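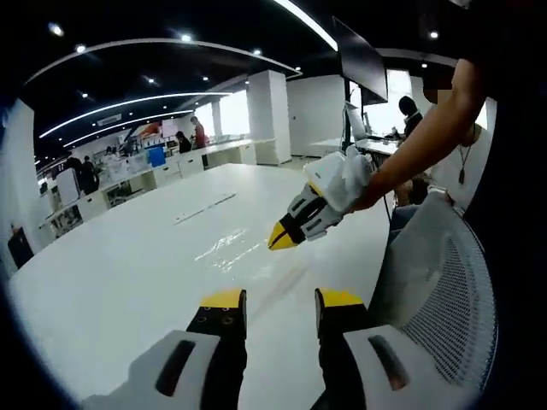
July, bench notes, started 10.40

Chores list, part 2. Still on the question Terkulari keep asking us, i.e. can a machine do the small jobs round a house or a shop floor yet, or are we kidding ourselves. Their list, our grippers. Today is thin stuff, two hands. Wipe-downs after lunch if there is time (there wasn't, see end).

Two-hand work because nearly every chore on the list needs it at some point. Pegging out, folding, threading a cord, holding the bag while the other hand fills it. One-hand jobs we did to death last month and the Gaditent people have the numbers.

Before starting:
- tips cleaned, both tools
- checked jaws close square. One was a hair off, shimmed it
- recording clock set the same on both, which I forgot last time and lost a morning to
- 200 demos is the target for the week. Not today's problem

Handover, thin strip

Pass a thin white strip from one hand to the other over the table, upper tool pointing down, lower one coming up to meet it. Sounds like nothing. A four year old does it with a straw without looking.

What matters, going by the first batch:
Grip low with the bottom hand, leave plenty showing for the top one. If you take hold halfway up there is nowhere left for the second pair of tips to go and they bump.
Second hand must be fully shut before the first lets go. Everyone rushes this. People rush it because people can feel it, and the policy can't feel anything, it only has what the lens gives it.
Keep the thing upright. Tilt and the two sets of tips stop lining up and one side pinches air.

White on white is nasty. White strip, white table, glare all over the top. By eye I lose it myself at times. Benano reckon we should put a dark mat down and be done with it. I don't agree. Kitchens are full of white things on white worktops and if it only works on a dark mat then it doesn't work. Compromise, one batch on a mat, labelled as such, not mixed in.

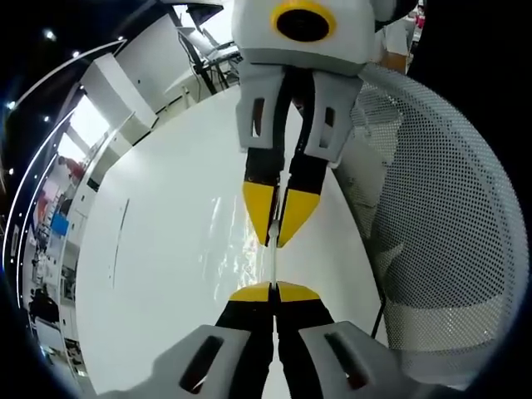
What went wrong

Replay of last week's model, same task, 5 goes. 2 clean passes. The others:
- top hand closed early, beside the strip, and carried on as if it had it. Went through the whole lift with nothing in it. This is the one that worries me for real use, it has no idea.
- bottom hand let go before the top had closed. Dropped.
- got it, then wouldn't release. Both hands tugging. I stopped it by hand.

So for the Terkulari question, on this chore: no. Not without someone stood there. Time per pass was around 5 times what I take, and I wasn't hurrying.

To be fair to it, the approach is far better than spring. Comes in smoothly, slows down where you'd want it to slow. It's the last bit, tips to object, that falls over. Same as everyone's, from what I read.

Argument with Roksolana Hrynyshyn over the glare. She says it's the glare. I say it's the demos, we all did the handover in the same spot over the table and it has learned the spot. Easy enough to settle: move the handover about, near edge, far edge, left, right, high up, low down, and leave the lights alone. Then the other way round, same spot, blinds down. She is running the second one, I get the first. Loser writes it up for Mac Suibhne.

Carry

Did this after the coffee break. Keep hold of the strip and bring it back over the table, tips forward, nice and level, then put it down where you started. Meant as a rest between handovers but it's useful data in its own right, as most tidying is just carrying something without knocking anything over. Rules as before: slow at the start, don't swing the wrist, eyes on the tips and not on the screen.

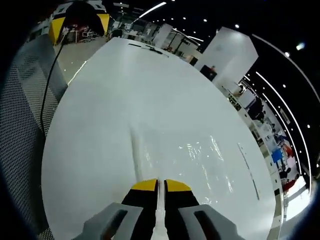
Also tried a few with the grip much looser than I'd normally use. If the strip is held hard it stays put and you learn nothing about slip. Held soft it creeps, and you find yourself correcting without noticing, which is exactly the sort of thing I want in the set. Marked those SOFT in the log. Please don't throw them out as bad takes, whoever does the sorting.

Wrist is sore. Swap operators every half hour from now on, my later takes are visibly lazier than the early ones and the model will copy the laziness quite happliy.

Still to do
- wipe-down with cloth, moved to next session
- shop-floor half of the list not touched: sorting fixings, coiling a lead, sticking labels on tubs. My guess is labels will be the worst of the lot
- ask Terkulari what they'd count as done. One drop in ten? One in a hundred? They keep saying "reliable" and I can't test agaisnt that
- spare tips, order more

Stopped 15.20. Files copied, not checked.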